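Week 7 - House rules for sim episodes (and why I'm picky about them)

Okay, so last week we got everybody's setup running, and a bunch of you went straight off and started recording. Great! I love it. I also opened a few of the folders and got a headache, so this week is all about good practice. These are the rules we use in my section, and Fitriani Nugroho's Thursday section uses the same ones, so you can swap data with her people without crying.

A word on where the rules come from. Some I stole from the old Jorano handbook, which was written for real arms bolted to real tables. Some came out of the Pravitz kitchen project, where we had 2,439 episodes and had to throw away a painful number of them over stuff that would have taken two minutes to fix on day one. The rest are just me being grumpy. I'll try to tell you which is which.

Before you record

Write the task sentence first. One sentence, plain words, one verb if you can manage it. "Put the cup on the plate" is fine. "Tidy up" is a fight waiting to happen when somebody else has to decide if you succeeded.

Give every run a seed and save the seed with the episode. I know the simulator picks one for you. Save it anyway. Jericho Mangubat spent most of an October afternoon trying to get one weird collision back and never did.

Don't change the scene halfway through a batch. If you need to move the furniture, start a new batch with a new name. (Names: your initials, the task, a number. No "final", no "final2", please.)

While you record

Keep your joint limits and speed caps on. Yes, it's a simulator, and yes, you can whip the arm through the counter at silly speeds and no one gets hurt. But the policy you train will learn to move like that, and somebody later may put it on hardware. This is the big one from the Jorano handbook and I won't bend on it.

Stop at 300 steps if the task isn't done. Mark it as a fail and keep the file. Fails are data too! I'd much sooner have an honest fail than a run where you poked at the thing forever and it finally fell in the right place.

Camera rules

This is the part people skip, so please don't. Before each batch, move the arm through its working range and look at every view while it moves. A view that's lovely at the home pose can be useless once the arm reaches out over the counter. The questions I ask are pretty simple. Can I see the thing we're supposed to pick up? Can I see the fingers when they get near it? If one view loses the object, does another one still have it?

You don't need a perfect yes for every camera at every step. Arms get in the way, that's life. What I want is a line in your notes saying which view goes blind and when, so that whoever labels the run knows to check the other one. And don't label from memory! If the view you're labeling from shows a sliver of something orange, you write "orange object, mostly hidden", even if you placed it yourself and know perfectly well what it is. Miroslava Gajdoš and I argued about this for ages and she won, so blame her.

Same goes for contact. If the gripper is down by the counter and the arm covers the spot, mark contact as "can't tell" from that view. "Can't tell" is a real label and I will never take points off for it.
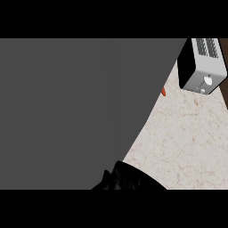 After you record

Play back the first and last episode of each batch at normal speed, all views. Then trade with your partner and have them read your task sentence and call success or fail without asking you anything. If the two of you disagree, fix the sentence, then relabel.

Write the log the same day. Mine has the batch name, seeds, task sentence, blind views, and anything odd. Rizwan Roy keeps a nice blank one in the Pascu folder, go copy that.

For next time: bring one batch and its log. We'll swap them in class.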